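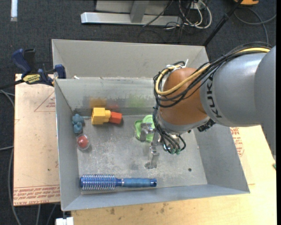

One of the gray metal bins, with the yellow block, the red-orange one and the little blue guy in the corner.

Toy Sorting FAQ

I get the same questions over and over since I put up my first post on sorting secondhand toys, so I've gathered them on one page. If yours isn't answered, leave a comment and I'll get to it (I'm slow in October, when the big donation boxes come in, but I do get to it).

Why metal bins? Everybody else uses clear plastic.

I used clear plastic for years and I cracked every single one. Metal I can dump a whole bag of blocks into and not wince. Yes, they're noisy! Yes, mine are scratched and scuffed and cloudy on the bottom, and the walls have stains I've stopped fighting. The toys don't care. I also love the sloping sides, because small pieces slide down to the floor of the bin instead of hiding up along an edge.

Don't the scratches bother you?

Not a bit. What I check for is burrs. Run a folded paper towel along the rim and across the floor, and if it snags, that spot needs a little sanding before you put your hands in there.

How do you decide what goes in which bin?

I go by what kind of toy it is, never by color. Color sorting looks gorgeous for one afternoon and then you can't find anything. Chunky blocks go together, figurines go together, and the plastic odds and ends (lids, wheels, rounded thingies that clearly belonged to something once) get their own spot. Before any of that, though, everything goes through a mixed bin, a few things at a time.

How full should the mixed bin be?

Way less full than you think. I like to see the floor of it. My friend Menaka Uddin fills hers to the brim and then digs, and she's a much more patient person than I am, but I've watched her pull out the same green lid four times. With a handful of things in there you look at each one properly and you're done with it.

What do you do with a piece you can't identify?

It goes in a shoebox marked Dauda. Long story, but that was the name on the shoebox when I got it and now it's what we call any mystery piece in my house. "Is that a Dauda?" Every so often I lay the whole lot out on the table and match what I can. Anything still in there after 24 months leaves. I've broken that rule maybe twice, both times for something with a really nice shape.

How do you clean hard plastic blocks?

Warm water, a squirt of dish soap, an old toothbrush for the corners. Rinse, shake, and lay them on a towel overnight. Don't put them away damp, especially if they're hollow, or you'll be smelling it for weeks. Figurines get the same treatment unless they have painted faces, and then I skip the toothbrush and use a soft cloth.

Is a pale wooden table okay to work on, or will the bins wreck it?

Lift, don't slide. I learned that on a table I liked a lot. If you have to slide them, put a bath towel underneath first. I also like working over carpet, since dropped pieces stay put, but a dark gray one will swallow anything blue, so check the floor before you vacuum!

How many pieces have you sorted, total?

The only batch I ever counted was the Millerier lot, which came out to 1,772 pieces. It took me 17 evenings. I don't recommend counting, it made the whole thing feel like homework.

Do you sell any of it?

No, most goes to the playroom at Jumham, and Brenda Farías takes the chunky blocks for her toddler group. Please don't email me asking for sets, I truly don't have complete ones.

What about the Ninau stacking trays people keep mentioning?

I tried 2 of them. They're fine for tiny stuff like beads. For blocks they're too shallow, and you end up with everything balanced on top of everything else. I gave mine to Menaka, who keeps sewing things in them.

My kids want to help. Any tips?

Let them! Give each kid one kind of thing to look for and let them grab only that. Mine always fought over who got the figurines, so we traded after every bag. Keep the sessions short and expect a few pieces to wander off in pockets. Check before laundry.

Updated 11 June 2020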